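Notebook, textile bench
March, afternoon into evening

Subject: elastic recovery on fitted sheets, second round of wash tests

Picked up where the February pages stop. The question is still whether the narrow elastic from Itura holds its stretch through repeated hot washes better than the wide braided one from Barano. Both were sewn into otherwise identical sheets, same hem allowance, same thread. The Barano runs are at 60 degrees, the Itura runs too, and everything is line dried because the dryer at the back overheats and I don't trust any number that comes out of it.

Rest length is measured along the whole hem with the sheet turned inside out on the long bench, no tension, tape laid next to the elastic. Stretched length is to first resistance, then to full. I did each reading twice and wrote down the second. If two readings were more than a finger's width apart I started over.

Itura, piece 7, rest length before washing: 2110 mm. After this week's cycles: 2488 mm. That is a much bigger change than I wanted. The hem still pulls in but it has gone lazy at the corners, and the gathers there are uneven compared to the long sides.

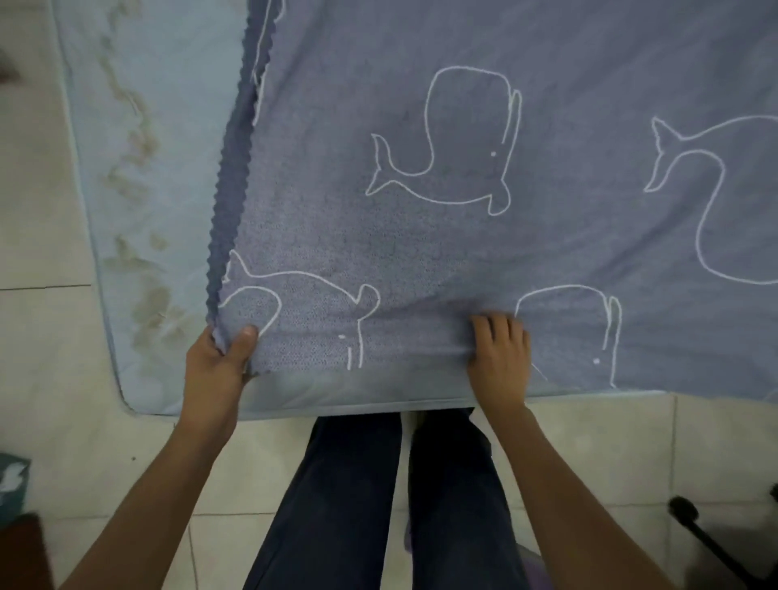 The Barano pieces have grown less, but the braid is starting to show broken rubber strands where the needle went through it. I unpicked a short length at one corner to check. The holes are larger than they should be for the needle we used. Either the needle was blunt or somebody swapped it halfway through the batch. Next batch gets a new ballpoint at the start and a note in the margin if it is changed.

Things I want to stop doing:

Pinning the elastic in quarters only. On a full hem the fullness slides between pins and collects near the seam join. Eighths from now on.

Cutting the elastic straight off the spool. It comes off the spool under tension. Cut a long piece, leave it flat overnight, then measure and cut to length.

Overlapping the join and zigzagging over it three times. Makes a hard lump, and the lump is the first place the hem lets go. Butt the ends over a scrap of tape and go across twice.

Detergent: used Ragab powder throughout, same scoop, leveled with a ruler. There was residue in the hem channel on two of the Itura pieces when I opened them up. It brushes out dry. I don't know if it does anything to the rubber. Might be worth running one sheet with no detergent at all, just to have the comparison. Put it on the list for the next machine slot.

Shrinkage of the fabric itself is a separate problem and I keep mixing the two up in my notes. A shorter hem with the same elastic looks like good recovery when it is only less cloth. From here on every sheet gets two thread marks on the flat panel, away from the hem, and the distance between them is written down before anything else. Anyone reading the February pages should ignore the last column for this reason.

Left to do before the next entry:

1. Mark the remaining sheets with contrast thread, two marks each, and log the distance.

2. Refit each washed sheet and look at the corners. Write down how far the hem comes in underneath, per corner, and keep the four values apart. No averaging.
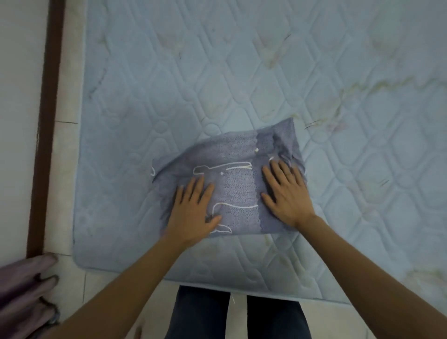

3. Order more of the narrow elastic. Stock card says 221 m but the spool looks smaller than that to me, so measure it off first.

4. Ask Adholm if they still carry the 8 mm in a softer grade. Their old sample card is in the drawer under the overlocker.

5. Descale the washer.

Stopped at 6:40. Last load is still in the machine, take it out first thing.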